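Ticket 1243: Two-slot toaster quits partway when the toaster oven is on
Status: Solved
Opened: 31 March 2024
Area: Kitchen counter, left end
Labels: toaster, breaker, crumbs, counter layout

Reported problem

Put bread in the toaster, push the lever, and after a minute or so the whole left end of the counter goes dead. Toaster, toaster oven, kettle, everything. Reset the breaker and it all comes back. It happens most mornings, and always when more than one thing is heating. We moved in last November and it has done this from the start.

I love this kitchen and I love breakfast, so I was pretty excited to finally sit down and sort this out!

What I checked first

Breaker in the panel: fine, resets cleanly every time.
Toaster alone, toaster oven off: ran 19 rounds over a few mornings without one trip. Great toast, too.
Toaster oven alone: no trips.
Toaster plus toaster oven: trips.
Kettle plus toaster oven: trips even faster. 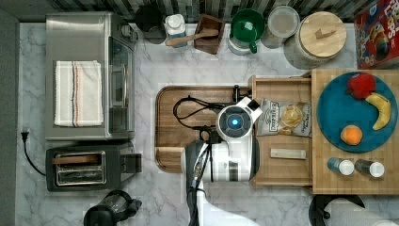 The outlets along this stretch all share one circuit, and I had managed to park every heating appliance we own on it. The toaster draws 892 watts according to its label, and the Neltix meter I plugged in agreed with that almost exactly. The oven takes a lot more. With the kettle down at that same end as the toaster and the oven, there was no way that circuit was going to get through a busy breakfast. I also noticed the towel I like to keep folded on top of the toaster oven. It has nothing to do with the breaker, but it's a bad spot for cloth when the oven is hot, so it gets a hook now.

Second problem found along the way

The toaster smelled scorched even on low. I unplugged it, let it cool, and emptied the crumb tray over the sink. Wow, there was a lot in there! I wiped the tray, brushed out the slots with a dry pastry brush, and the smell was gone on the next round.

Fix, in order

1. Unplug everything on the left end and let it cool.

2. Move the kettle to the outlet by the stove. That one is on its own breaker (checked by switching it off and seeing what went dark).

3. Take the towel off the oven before turning it on.

4. Keep the cutting board behind the toaster, so bread goes from board to slot without crumbs all over the marble. The cereal can stay at the back.

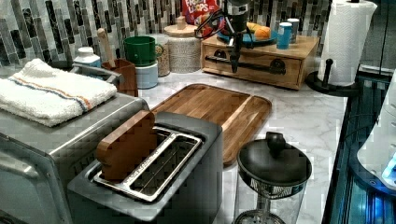

5. Run the toaster or the toaster oven, one at a time. Bagels first, then the oven.

6. Empty the crumb tray every week.

Result

No trips since the kettle moved. I'm so happy with this. An electrician from Ó Gríofa quoted 149 dollars to look at adding a second circuit, and I may still do that before the holidays, but for now the counter works.

Still open

Ikar timer plug for the kettle: not tested on the new outlet yet.
Hook for the towel: need to buy one.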